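Plitus Tabletop Scenes: data card and rules of use

Version 21, revised 2024-11-10
Maintained by the simulation group at Clegg

What this is

Plitus is a set of 1000 simulated household rooms for testing robot planning and grasping software. Each room has one work table with everyday objects on it. The set is split into 100 rooms for checking and 900 for training. Object models come from the Enon library, which holds 54 shapes at present.

This card sets out how rooms are built, what has to be checked before one is released, and how results should be reported. Please read it before sending in new rooms or quoting scores.

Rules for building a room

Every object must rest on a surface when the physics starts. Nothing may float or overlap another solid object. An object may stand inside a clear container only if the room file lists the two as a pair.

Large furniture is fixed. Doors, fridges and cabinets do not move unless the room is tagged "opening". Chairs are free to move and have a mass set in the room file. A chair may be pushed in at the table, and the planner is expected to deal with it.

Leave a clear stretch of floor in front of the table, wide enough for the base of the largest robot you list as supported. The robot is loaded separately and must not be saved in the room file.
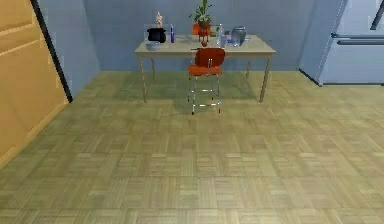
Clear objects need extra care. Glass bottles, jars and boxes are allowed, but each must carry the tag "clear" so that users can score them apart from the rest. Depth readings on these objects are computed from the true shape by default. If you switch on the Kiser sensor noise model, say so in your report.

Use real-world sizes in metres. If a shape has been scaled up or down, write the factor in the notes field. We have had stools and chairs come in at odd heights and it took a long while to trace the cause.

Checks before release

Run the settle test for 21 seconds of simulated time. No object may leave the table.
Open the room from the default viewpoint and look at it. The scripts miss things that a person will spot.
Compare the object list with what is on the table. Hidden objects still count and must be listed.
Have a second person sign the check sheet. The builder of a room may not sign for it.

Reporting results

Give the version number, the robot model and the number of tries per room. Report all tries, including those stopped by hand. Contact with furniture counts as a failure even when the object was picked up.

Do not tune on the 100 checking rooms. If you have done so by mistake, state it next to the score.

Limits

Success in Plitus does not show that a robot is safe to use near people. Friction values are estimates and lighting is simple. No room contains people or pets. Any trial on a real machine needs its own risk assessment, done on site.

Known problems

Thin flat objects such as cutlery can sink slightly into the table top. A fix is planned for December.
Plant leaves are treated as rigid.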